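Home Features Makers Rooms Back Issues Subscribe

The Long Table in Stondumberg

If you have ever opened a closet on a rainy afternoon looking for one scarf, and found yourself an hour later sitting on the floor with every hat you own in your lap, you will get along very well with Pei-shan Kao. She has made a kind of life out of that hour. Twice a year, in the spring and again in September, she empties the dress-up cupboard she keeps for the neighborhood children's theater onto a big wooden table, and she goes through it piece by piece, and she does not hurry.

I had heard about this from a cousin who once borrowed a pirate coat from her (and returned it late, and still feels bad about it). So when I was going to be in Stondumberg anyway, I wrote and asked if I could come and sit in. She wrote back the same evening. "Come on Monday," the note said, "and eat first, I get distracted and forget to feed people."

The theater is called Honora, after the street it started on, and it puts on 2 shows a year for anyone who will come. It has never had a proper wardrobe department. What it has is Pei-shan, a cupboard, and a loose agreement among the families that if your child has outgrown the bee wings you bring back the bee wings. Things come in bags and boxes, and some of them come with a note pinned on. A good many arrive with no explanation whatever, and those are the ones she likes best.

"I never know what a thing is for until it has been here a while," she told me, smoothing something flat with the side of her hand. "A hat comes in and I think, well, that's a painter. Then some little girl puts it on and she's a bus driver, and she's completely right!"

Her method, if you want to call it that, goes like this. Everything soft comes out first and gets a good shake. Hats and hairpieces are looked over along the inside edge, where the wear starts. Anything with a face is set out where she can see it, on the grounds that toys with faces get lost more than any other kind, and children are very unhappy when they do. Tissue paper gets saved. Plastic bags get saved too, up to a point, and Rainer Petersen decides where that point is.

Rainer builds the scenery and has been her partner in all this for 7 years. He is a tall, patient man who believes in labels. Pei-shan believes in remembering. Between the two of them the cupboard has ended up about half labeled, and each of them will tell you privately that their half is the one that works.

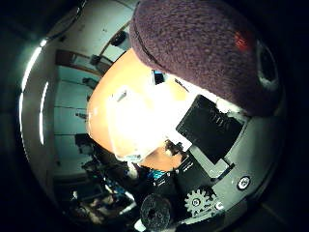
Maroon felt, with a little spot of red.

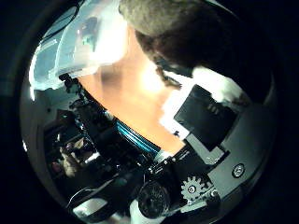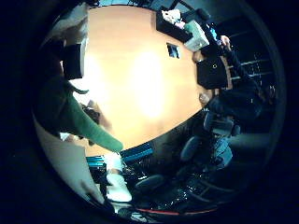
The long table, with boxes up at the far corner.
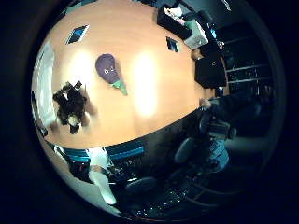 The eggplant, smiling slightly.

I asked her what makes a good dress-up thing, expecting to be told about strong seams. She does care about seams, and she showed me how she goes over them with a doubled thread and a short stitch, starting well back from the place where it has given way. But what she wanted to talk about was weight. A costume piece ought to weigh enough that a child remembers wearing it. Paper crowns are forgotten the minute the play gets exciting, and then somebody steps on them. Felt is good. Wool is better but it itches, and a king who is scratching his ears is hard to take seriously from the back row.

She is a great believer in vegetables, too. It sounds like a small thing, but there is hardly a children's play that can't be improved by one. You can have a market stall, or a giant's garden, or a supper that runs away from the table. A few winters ago the group put on a piece called Costska, written by Rainer and his niece, about an island where the vegetables hold an election, and people in town still bring it up in the bakery. (The onion won. There was a recount.) Since then Pei-shan has kept a shelf for anything soft and edible-looking, and she picks through secondhand bins for more whenever she is traveling.

The hairpieces are the hard part. Wigs for children see rough treatment, and no two of them age in the same way. She combs from the tips with a wide comb, a little at a time, holding the roots in her other hand so the cap doesn't stretch. If a wig has matted past saving she still won't throw it out. It goes into a bag marked BEASTS, and sooner or later a script will call for a bear, or a swamp, or an uncle.

By late afternoon we had reached the stage she calls the middle, when more is out than in and you begin to wonder whether the cupboard was ever really that big. Rainer made tea in the corner and read aloud from his list. The whole theater runs on a budget of 3000 for the year, and 200 of that is set aside for the cupboard, most of which goes to thread, elastic and mothballs. A shop across the river called Kwok sells her buttons by the scoop. She had come back with a scoop of brass ones and was trying to decide if they were for a general or a hotel porter.

"Porter," said Rainer, not looking up.

"You always say porter."

I stayed longer than I had meant to, and missed one bus, and then let another go by. There was a cape I wanted to see hemmed. Pei-shan had me hold one end of it while she pinned the other, and we worked toward each other along the edge, talking about her mother's sewing basket and my grandmother's, and whether anyone still darns.

The cape is for the autumn show. They haven't settled who will wear it yet.

Sign up for our newsletter and get one good long read in your inbox each month. You can unsubscribe at any time.

Contact | Copyright | Privacy | Back to top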